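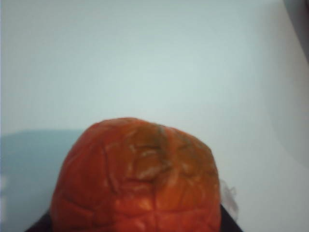 Do I need to know anything about robots to apply?
Not a thing. I need someone who can read a supplier quote without nodding off and ring people up when the sums don't add up. The rest you'll pick up from me and Olesia over a brew.

Hello! I'm Gus Ostrowski and I look after kit at Grurnex in Flollton, and I'm after an equipment planning assistant to help me get next year's budget into shape. We do pick-and-place work, mostly with food and food packaging, and the shopping list has got well beyond one person and a spreadsheet (my spreadsheet, I'm sorry to say, which has 118 lines and a tab called "new new final").

You'd be chasing quotes for arms, grippers, cameras and desks, working out what we should buy, what we should hire and what can wait till February. Spares are a big part of it. The last order of gripper fingers and cables from Fokberg came to £2,378, and I'd like to see the next one coming a good bit sooner!
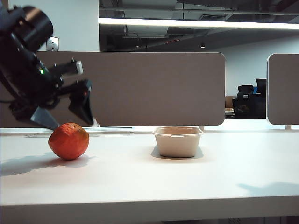
At the bench: gripper open, fruit and pulp container on the table.

It's 3 days a week, starting at 9.30, and I'm easy about which days. You'd sit with Olesia Stelmakh, who runs the bench work, and once a month you'd go through the figures with Tobias Benavides in finance. He likes a lead time next to every price, so get into that habit early and you'll be friends for life.

Some buying or stock experience would be lovely, in any trade at all. I came from catering supplies myself. You do need to be happy on the phone, tidy with paperwork and willing to tell me when I'm about to spend too much (I will be, I've got my eye on a second arm). 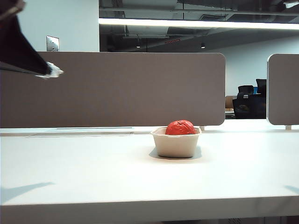 How do I apply?
Send me a page about yourself and something you've bought or planned that you were pleased with, big or small. Post it to Gus Ostrowski at Grurnex, Flollton, or hand it in at reception before 4 in the afternoon. Dexter Tran on the desk will see that I get it, and I'll ring you for a chat.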